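## Labeling pick-and-place episodes by end state

We use this method at Pravton to mark episodes as success or failure without watching each one from start to finish. It was worked out on the grocery task, where fruit goes into a plastic basket. You need a set of recorded episodes and two people to label them.

1. Pull 400 episodes from the set. Keep the head view and drop the rest.
2. Write down the rule before anyone looks at a clip. Ours was "target item lies on the basket floor, gripper not touching it, in the last still."
3. Export one still per episode from the final second. Add stills from other points in the episodes so the labelers can't assume every one is an ending.
4. Each person labels alone, using `in`, `out` or `unclear`. No talking until both files are saved.
5. Compare the two files. Go back to the full clip only where they differ.

Slotted baskets need extra care. Fruit behind or under the basket can show through the openings and get marked as `in`. Look for the whole outline of the item – color alone isn't enough.
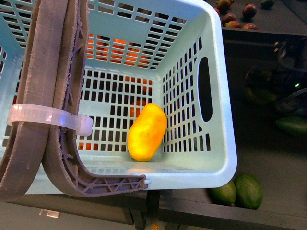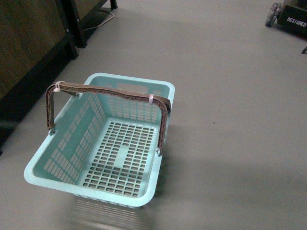 Julián Campos asked whether the rule would hold once the basket already had items in it, and said that on the Sukora set he got far more disagreements after the first pick. He would rather label the change between a first and a last still than the last still alone.

That works too, but it doubles the stills to look at. In our run the labelers differed on 53 episodes, and most of those were `unclear` against `in`. Try the single still first. If your number is much higher, switch to pairs and rewrite the rule to say which item is the target.

Save the rule in the same folder as the labels.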